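Aktuelles > Aus dem Betrieb > Offene Halle bei Galtisano

Offene Halle bei Galtisano: Roboter sortieren vor Publikum

Im Mai hat die Firma Galtisano ihre Versuchshalle in Rulthorpe für Besucher geöffnet. Von zehn Uhr am Vormittag bis zum frühen Abend konnte man sehen, woran die Abteilung für Greiftechnik zurzeit arbeitet. Es kamen 200 Personen, darunter viele Familien aus der Umgebung, zwei Berufsschulklassen und Mitarbeiter von anderen Betrieben, die selbst über eine Automatisierung nachdenken.

Der Rundgang hatte 3 Stationen und dauerte 60 Minuten. An der ersten Station wurde gezeigt, wie ein Roboterarm eingerichtet wird, bevor er die erste Bewegung machen darf. Dieser Teil war etwas trocken, aber die Berufsschüler haben viele Fragen gestellt, besonders zu den Sicherheitsabständen und zum Not-Halt. Eine Schülerin wollte wissen, wer haftet, wenn der Arm gegen einen Menschen stößt. Die Antwort hat länger gedauert als geplant, und die nächste Gruppe musste kurz vor der Tür warten.

Das größte Interesse fand die zweite Station. Hier arbeitet der Arm mit kleinen farbigen Bausteinen auf einer Holzplatte. Es gibt verschiedene Formen, zum Beispiel Sterne, einen Zylinder, einen Würfel und ein Herz, und die Aufgabe lautet, einen bestimmten Stein zu finden und zu bewegen. Die Anweisung wird in normaler Sprache gegeben, also etwa: «Schiebe den roten Stern zum blauen Würfel.» Die Software dafür heißt Movbridge und wird von Galtisano seit dem letzten Jahr gemeinsam mit dem Ingenieurbüro Gidey entwickelt.

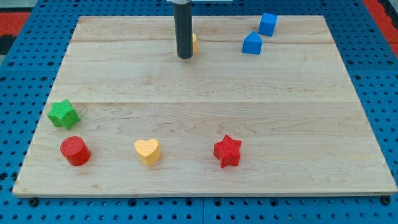 Die Besucher durften eigene Sätze vorschlagen. Bei einfachen Aufträgen hat der Arm meistens schnell reagiert. Schwieriger wurde es bei Sätzen mit zwei Bedingungen oder mit ungenauen Wörtern wie «daneben» und «ein bisschen weiter». Ein Junge hat verlangt, dass alle Steine einen Kreis bilden sollen. Das hat der Roboter an diesem Tag nicht geschafft, er hat nach einigen Versuchen angehalten und auf eine neue Eingabe gewartet. Das Team hat den Satz aufgeschrieben und will ihn später noch einmal prüfen.

Warum man mit Spielformen übt, wurde mehrmals gefragt. Nach Auskunft der Abteilung sind die Steine für diesen Zweck sehr praktisch: Man kann sie leicht voneinander unterscheiden, sie gehen nicht kaputt und der Tisch ist in kurzer Zeit wieder für den nächsten Versuch vorbereitet. In einem zweiten Schritt sollen echte Teile aus der Montage folgen, zuerst Dichtungen und kleine Gehäuse. Ein Termin dafür wurde nicht genannt.

An der dritten Station konnten die Gäste einen Arm selbst mit einem Handgerät steuern. Hier bildete sich nach dem Mittag eine Schlange, und die Wartezeit lag zeitweise bei 30 Minuten. Viele haben gemerkt, dass es gar nicht leicht ist, einen Gegenstand gerade zu schieben, wenn man den Arm nur über Tasten führt. Die jüngeren Besucher kamen damit im Allgemeinen besser zurecht als ihre Eltern.

Auch kritische Stimmen waren zu hören. Einige Gäste haben gefragt, ob solche Geräte später Arbeitsplätze in der Region ersetzen. Die Firma hat geantwortet, dass in der eigenen Montage kein Abbau geplant ist und dass für die Betreuung der Anlagen im Gegenteil Personal gesucht wird. Dazu lagen am Ausgang Informationen über die Ausbildung in der Mechatronik aus. Ein Besucher aus einem Zulieferbetrieb meinte, für kleine Firmen sei vor allem der Preis die offene Frage. Darüber wollte Galtisano noch keine Angaben machen.

Für das leibliche Wohl gab es Kaffee und Kuchen im Hof, wegen des Winds allerdings ohne die vorgesehenen Schirme. Der Parkplatz hinter der Halle war schon am Vormittag voll, und manche Gäste mussten bis zum Sportplatz ausweichen. Beim nächsten Mal soll die Zufahrt besser ausgeschildert sein.

Eine Wiederholung ist für das kommende Jahr vorgesehen. Schulklassen, die Movbridge vorher sehen möchten, können sich beim Empfang von Galtisano in Rulthorpe für eine Führung anmelden. Die Teilnahme ist kostenlos, geschlossene Schuhe sind in der Halle Pflicht.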